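4.2. La jornada de puertas abiertas

La parte de la evaluación que más nos preguntan los revisores es la visita, así que la contamos con algo de detalle. La jornada se planteó como demostración y no como experimento controlado, y los datos que salen de ella hay que leerlos con esa reserva. Grupos pequeños, recorrido fijo, dos estaciones. En la primera, el manipulador Tresta con la política entrenada sobre el corpus Lerkari. En la segunda, una persona trabajando en una estantería de tienda, con toma de vista en primera persona, para que el visitante viera de dónde salen las demostraciones humanas.

El corpus en el momento de la visita tenía 2.201 episodios, de los cuales 390 corresponden a estanterías metálicas con género menudo. El resto, mesas y cajones (véase la sección 3). Para la demostración usamos solo la parte de estanterías. La política no se reajustó para el local – decisión discutible, lo sabemos – y se cargó tal cual había quedado tras el último entrenamiento.

Organización. Maxine Brunton llevó los grupos, Rangi Hoani estuvo en el puesto de control y Declan Rutherford anotó incidencias a mano, en papel, con la misma plantilla de la sección 3.4. Digby Cartwright se ocupó de las preguntas. El protocolo de parada fue el habitual: pulsador a la vista, un operador pendiente solo de eso, distancia marcada en el suelo. No hubo que usarlo con público. Durante los ensayos previos, dos veces, ambas por un error de calibración de la muñeca que se corrigió antes de abrir.

Preguntas de los visitantes. Recogimos 141 fichas, muchas a medias. Sin codificar todavía de forma sistemática, pero hay un grupo grande que se repite: por qué el robot va tan despacio, y qué hace cuando dos cosas se tocan. Lo segundo es justo el problema. En cajas y mesas los objetos suelen estar separados; en un estante surtido no, se apoyan unos en otros, se tapan, hay envoltorios que brillan y la estimación de profundidad falla. Varias personas con experiencia en comercio señalaron ademas algo que no teníamos previsto: que al reponer se usan las dos manos casi siempre, una aparta y la otra coge. Nuestra anotación original trataba cada mano por separado. Hemos cambiado el esquema a raíz de esto (ver 5.1).

Otra cuestión, la presencia de terceros. En la captura humana es frecuente que entre en el plano la mano de otra persona. Nikau Ngata propuso descartar esos tramos; finalmente se conservan, con una etiqueta propia, y el efecto sobre el agarre se discute más adelante. La Figura 6 corresponde a uno de estos casos.

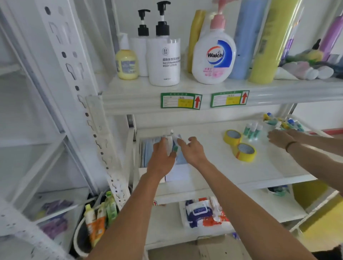 Merrick, 6 de agosto de 2026

Figura 6. Trabajo a dos manos en el estante central, vista desde la cabeza. La mano derecha pinza el borde superior de una mascarilla azul y la izquierda sujeta unos envoltorios blancos; por la derecha entra el brazo de una segunda persona hacia la bandeja de rotuladores.

El caso de la figura reúne casi todo lo que cuesta. Una mascarilla es blanda y fina, y el punto de agarre está en el canto, dentro de una caja. En el mismo estante hay rollos de cinta amarilla y barras de pegamento, rígidos, que la política maneja mejor. Y los cilindros con plástico brillante de arriba son de los que dan reflejos. Las etiquetas de estante llevan una parte manuscrita en chino; no usamos ese texto como entrada, aunque el grupo de Zikach ha sugerido hacerlo y parece razonable.

Limitaciones. Una sola jornada, un solo local, público que vino porque quiso. Las fichas no eran obligatorias y quien se aburrió seguramente no rellenó nada. Tampoco medimos el tiempo por objeto de la misma forma en las dos estaciones, con lo que comparar persona y robot a partir de estos datos no es correcto y no lo hacemos. Está prevista una segunda visita en octubre, con plantilla única y con la anotacion bimanual ya en marcha.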